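Home Data Docs Changelog Contact

Stirkville Room Reverberation Set (SRRS)
README, release of May 14, 2021

Contents

SRRS holds impulse responses measured in 182 rooms in and near Stirkville, with a metadata table for each room. It was put together to check prediction formulas for reverberation time in rooms where absorption is spread unevenly, mainly rooms with a soft ceiling and hard walls or the reverse. Classrooms, offices, stairwells, storage rooms, workshops and light industrial rooms are covered. Churches and concert halls are left out. They are well served by other collections.

The measurement work was planned by Ivone Holanda and Wellington Assunção. Valdir Seixas wrote the processing scripts. Metadata corrections go to Viola Morelli.

Files

responses/ holds one WAV file per source and receiver pair, mono, 32-bit float. File names start with the room code, followed by source position and receiver position.
rooms.csv has one row per room: code, use class, volume, floor area, ceiling class, wall class, floor class, furnishing level, air temperature, relative humidity.
decay.csv has one row per response and octave band: EDT, T20, T30, curvature, noise floor flag.
scripts/ has the code that turns responses/ into decay.csv. The package is called pisside, after the Pisside repository it was split from. It has no function outside this set.

Temperature and humidity were read once per room, at the first receiver position. They should not be used for air absorption corrections above 2000 Hz in the larger rooms, where conditions were not uniform.

Measurement

The source signal was an exponential sine sweep of 10 seconds played through a dodecahedron loudspeaker. Two source positions were used in most rooms, one in rooms too small to keep the required distance from the walls. Receiver positions were at least one meter from any reflecting surface. Ventilation was switched off where the building owner allowed it; the column hvac_on records the cases where it was left running.

Doors and windows were closed. Fixed furniture was left in place. Furnishing level is a judgment on a four-step scale, made by whoever did the measurement, and two people rating the same room sometimes differ by one step.

Surface classes

Ceiling class is the field with the most influence on the residuals and the one most often entered wrong in earlier releases. The classes are P (plaster or painted concrete), T (suspended tile), R (ribbed or corrugated), O (open structure) and X (mixed). A ceiling goes to class R on geometry alone, without regard to finish or backing. Perforation is recorded separately in ceiling_perf, with the value "unknown" where it could not be checked from floor level.

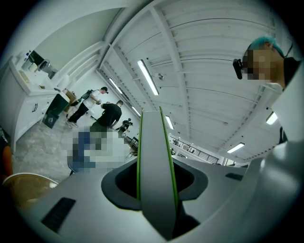 Industrial room, white ribbed ceiling. Ceiling class R.

Class R rooms need care in the upper bands. Rib spacing becomes comparable to the wavelength somewhere above 1 kHz, and the scattering coefficient is then no longer close to that of a flat surface. The set contains no measured scattering coefficients. Users who fit a model with a free scattering term should fit class R separately from P and T.

Known problems

Decay values in the 125 Hz band are unreliable in small rooms and carry the noise floor flag in many of them. The flag marks low signal-to-noise ratio only. It does not detect double slopes; use the curvature column for that.

Rooms in the Leite building were measured in September, before the carpet on the upper floor was replaced. The floor class is correct for the time of measurement.

Volumes above 3000 cubic meters were taken from building drawings. All others were measured with a laser distance meter. Where a drawing gave no ceiling height, the field is empty.

The room code prefix PUN stands for Punonetti, a former warehouse divided by partial-height walls. Treating its bays as separate rooms gives wrong results. They are coupled volumes and have coupled = 1.

Changes in this release

Ceiling class rechecked for all rooms by Wilmer Castaño. Column ceiling_perf added. T30 removed where the usable decay range was under 45 dB. Duplicate responses deleted from the stairwell group.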